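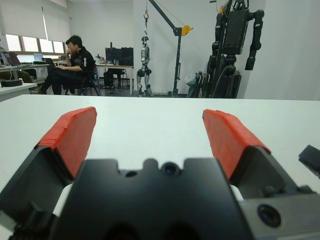
The Dog Who Came with the Flat

When Rosângela Falcão took the flat in Mulbridge, the agent told her there were 2 keys, a boiler that needed patience, and a dog. He said it in the same voice for all of them, so she thought she had not understood. Her English was good for letters and forms, but on the telephone it became smaller.

"A dock?" she asked.

"A dog," he said. "Only for a few weeks. The family will send for him."

His name was Udon. He was long and pale and he slept in a loose curl on the kitchen floor, so the name was fair. The family had gone to the coast before the summer, and now it was December, and every Monday the agent wrote to her that there was no news. After a while he stopped writing this and she stopped waiting for it.

She had not wanted a dog. At home, when she was a girl, her mother had kept a hen called Duda who walked through the house as if she paid for it, and that was the only animal Rosângela had ever lived with. A hen does not look at you when you eat. Udon looked at her for the whole of every meal. He did not beg. He watched the fork go up and he watched it come down, and when she finished he sighed and went to lie by the door.

In the evenings they walked to the river. The path was called Kudside, and she asked three different people why, and each of them said that it had always been called that. It went behind the bakery and the closed swimming baths, then along the water for 500 metres to an iron gate, where it ended. Udon always wanted to stand at the gate. He put his nose between the bars and stood there until his back was covered with small drops of rain.

"What is there?" she asked him in Portuguese. "There is only grass."

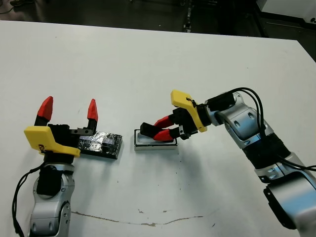 He moved one ear. She believed that he understood Portuguese better than English, or that he liked it better, because the family had never used it to tell him that they would come back soon.

It was the woman at the bakery who told her about the gate. She was putting the last loaves in paper, and she saw Udon through the window, tied to the post.

"That's the Hallams' dog," she said. "The boy used to take him over the gate. They had a sort of camp in the field. They'd be out there till dark, the pair of them, and his mother shouting from the bridge."

"How old is the boy?"

"He'd be ten, I suppose. Eleven now."

Rosângela paid for her bread. Outside she untied the dog and did not know what to say to him, so she gave him the end of the loaf, still warm, which she had never done before. He ate it politely and then he pulled her towards the river.

That night she wrote a letter. She did not write it to the agent. The post for the old tenants was still coming, and on the back of one envelope a grandmother had put her own address, in blue ink, with the name of a town by the sea. Rosângela took a clean sheet and began, "Dear Madam, I have the dog." It looked like a letter from a kidnapper. She took another sheet. She wrote that Udon was in good health, that he ate well, that he went every evening to the iron gate, and that perhaps the boy would like to know this. She wrote that she did not ask for anything. Then she read that sentence many times, to see if it was true, and left it in.

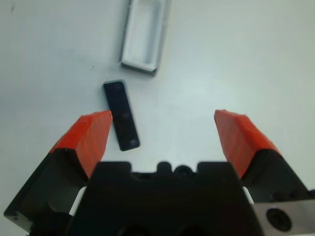
The answer took nearly 2 weeks, and in this time she was in a bad temper with everyone. At the office she corrected a colleague's spelling when it was not wrong. At home she cleaned the flat as one cleans before a visit, the windows, the inside of the oven, the wall behind the radiator. She took everything out of the kitchen drawer where the family had left the things that have no other place, and washed it and put it back in order. She threw away the dead pens and kept the string. Right at the back was a small black rectangular piece of something, a cover perhaps, or a part from a toy, and she turned it over several times and could not decide whose life it belonged to. She put it in an open white container with the coins and the buttons, in case the boy should ask.

When the letter came it was not from the grandmother. The writing was large and went down the page like a hill.

"Thank you for telling me about Udon. We live in a flat now and it says no dogs. Mum said the man had found him a farm. I am glad it is not a farm. He does not like cows. If you lift the gate a bit on the left side it opens, you don't have to climb. He likes it if you run but you don't have to. Can you tell him it was me that said. From Peter."

She read it at the table with her coat on. Udon was watching her hands, because they were where the fork usually was.

It was raining and already dark. She was forty-six years old and her shoes were for the office. She found the lead, and then at the door she went back and took the letter also, and put it inside her coat where it would stay dry.

At the end of Kudside the gate was cold and very heavy. She lifted it on the left side, as it was written, and nothing happened, and she lifted it again with her knee behind it. It opened as wide as one dog and then, with some noise, as wide as one woman.

"Foi o Peter que disse," she told him.

Udon stood a moment with his front feet in the grass. Then he looked round to see if she was going to run.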